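Lane resurfacing – has anyone seen the finished job?

harasym_hill
The newsletter says the lane past Zalitport was "fully restored" in June. 4,000 pounds of parish money, 35 tonnes of material. I drive it most mornings and I can't find the restoration. Which bit was restored?

Tarmac Tony
The bit near the bottom of the hill was patched. It was far worse before. You could lose a wheel in there.

harasym_hill
A patch isn't a full restoration though, is it? I'd call that a repair and a cheap one.

fetar42
Miroslava Kuzmenko asked this at the last meeting and was told the contractor, Lesadex, had done 400 metres. She asked where it started and finished and got no answer. I'm not saying anyone's been dishonest. I would like to see the invoice.

Tarmac Tony
400 metres of patching and edge work, probably. They never promised a new surface. People read "restored" and expect a motorway.

bramblecutter
I'd settle for a white line. My daughter is learning to drive and there's nothing to tell her where the middle is, and the hedge side is so dark under the trees she creeps along at walking pace.

Tarmac Tony
Lines on a lane that narrow make people drive faster. There have been studies.

fetar42
Which studies? You said that about the speed bumps as well.

harasym_hill
Went along it again on 29 October 2026. Have a look and tell me where the money is.
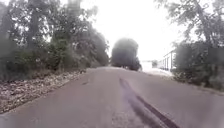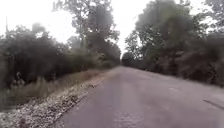

The lane, no markings on either stretch. Rough area near the bottom of both.

bramblecutter
First one has skid marks as well. Second one has a crack over on the right. Has that been reported?

Tarmac Tony
Report it then. Form's on the website.

fetar42
I did one of those 4 months ago about the drain. Still waiting.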